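Search news and projects
Type a keyword
Go

News > Research > Robot learning

Robots learn to handle paper by watching people at home

February 16, 2023
By Man-sik Geum, Zumton research team

We're delighted to share the first results from Ruggiero, our new method for teaching robots to handle thin, floppy things like paper. It learns from short recordings of everyday people working with their own two hands, and it needs only five robot demonstrations per task on top!

The training set holds 2,255 clips, made at home by people who were simply asked to sort, stack and line up printed sheets. Paper is a lovely problem. It bends, it slides, and one sheet hides another, so the robot has to keep track of edges it can't see.

In tests at our Weletti lab, a two-armed robot made about 700 attempts at picking up the top sheet of a pair, and Ruggiero dropped far fewer sheets than our earlier method. We were thrilled with how well it coped with curled corners.
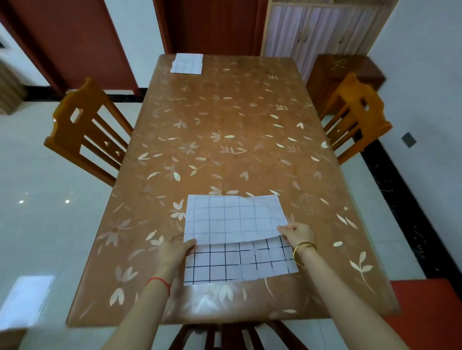
What comes next

The team will release the code and four sample tasks in March, under the name Nosumness. We can't wait to see what other groups do with it.

Tags: paper handling, learning from video, two-handed tasks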